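Walnuts, cups and a question of how much is enough

Arif Jayasinghe has been paid to scoop walnuts, fold napkins and close the lids of boxes, and he is good-humoured about all of it. "My mother asked what I do," he says. "I told her I move things from one place to another place. She said, so you're a removal man."

He works for Warkik, a small firm that gathers recordings of everyday hand work and sells them to people building robots. The recordings are fed to a learning system, which is supposed to pick up from them how a person's hands go about a job. Warkik calls each recording an example. Jayasinghe calls them goes. On a decent day he gets through 200.

I wanted to know whether 200 goes a day teaches a machine anything, and put it first to Gertraud Fankhauser, who runs the collecting side. She did not pretend to have a clean answer. "We deliver what is ordered. If the customer wants 800 of one task, they get 800 of that task." Had anyone come back to say that 800 had been enough? "They come back and order more," she said. I asked if that was a yes. She said it was an invoice.

Her colleague Lorenz Egger is more of a believer. He talks about variety: different tables, different light, left-handers, people in a hurry. But when I asked how many different tables were in the last batch, he had to look it up. There were nine. "Nine is better than one," he said. It is, though I have eaten at more than nine tables this year and I am not trying to learn what a table is.

The rooms themselves are ordinary. Egger likes them that way and says a laboratory bench would teach the system about laboratory benches. 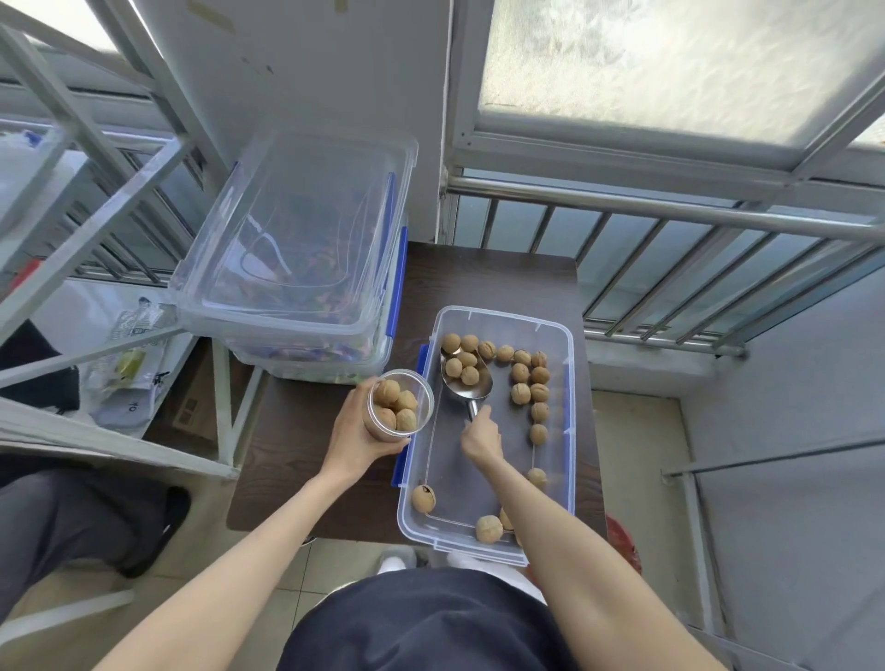
My own doubts are mostly about the easy parts. A recording shows where the hands went, and leaves out why. With a metal scoop in the right hand and a small clear cup held up in the left, by the side of the bin, a person is making a string of small decisions, and three walnuts in the scoop is a different problem from one. Jayasinghe says he doesn't think about it. "If you think, you drop them." I asked whether the drops are kept. Some are, he said, and some are thrown out, depending on who is checking.

Fankhauser confirmed this, a little wearily. The rule on drops was rewritten last July and she expects it to be rewritten again. Egger would keep them all. "A robot will drop things too," he said. "It should have seen somebody pick one up."

I left with that as the best argument I had heard all day, and with no figure from anyone for how often the finished robots get it right. Egger promised to ask a customer. Jayasinghe had another 40 goes to do before he could leave.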